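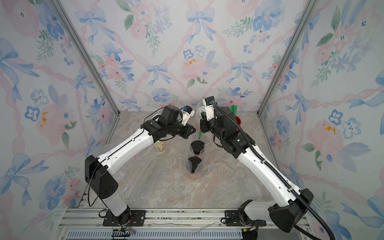 Fig. 2. Two arms, floral wall covering.

4.2 Setting the work zero on the Grovix engraver

Do this each time you change the cutter or move the clamps. The spindle must be off and the Rirnillow control program open on the Jog page.

1. Fit the cutter and tighten the collet nut with both spanners.

2. Jog to the front left corner of the stock. Use the 1 mm step until you are close, then change to 0.1 mm.

3. Press Zero X, then Zero Y. Both readouts should show 0.000. 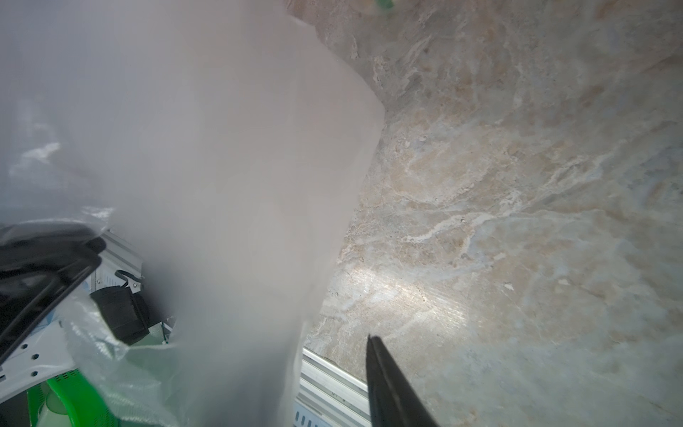
4. Lay a strip of thin paper on the stock and lower Z in 0.01 mm steps until the paper drags when you pull it. Press Zero Z.

5. Raise Z by 5 mm and take the paper away.

6. Load your file and choose Run Outline. The spindle traces the edge of the job without cutting.

Caution: keep your hands clear during step 6. The machine moves at full rapid speed.

Note: error 246 means that the job runs past the limit of an axis. Move the zero or make the drawing smaller – do not turn off the soft limits.

Note: files saved from Pudach come in with the zero at the centre of the stock. Change this under File Origin before step 2.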